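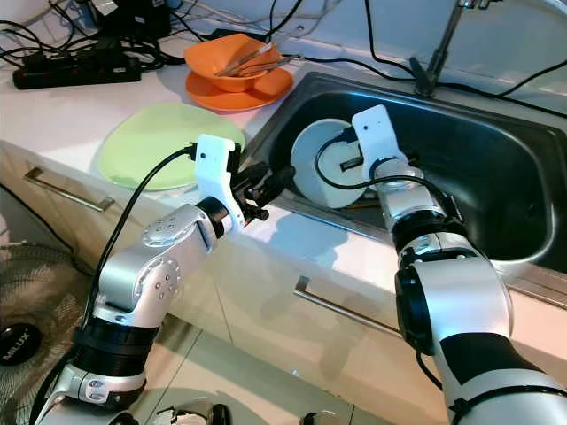
Washing up by hand in a single sink

Kirsten Thygesen, updated 2023-11-25

You need washing-up liquid, a sponge, a clean cloth and a clear bit of worktop beside the sink.

1. Scrape and sort

Scrape leftovers into the food bin. Keep plates and bowls together by the sink and leave greasy pans until last.

2. Wash

Put 2 squirts of liquid in hot water. Start with glasses, then plates, then bowls. Hold each plate on its edge and wipe both faces, working from the middle outwards.
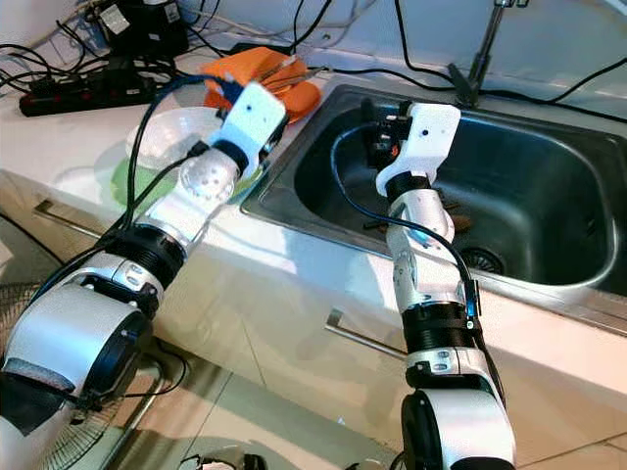

Change the water when it turns cloudy or the suds have gone. Plastic bowls hold on to grease longer than china, so give them a second wipe - the rim as well as the inside.

3. Rinse and check

Rinse under the tap, then tilt each bowl towards the light. Any film left on the bottom means it goes back in the water.

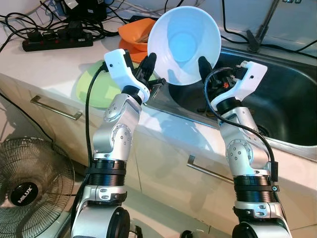 4. Dry and put away

Dry with the cloth, or leave things to drain overnight. Stack plates first and put bowls on top. Wring out the sponge and wipe round the sink.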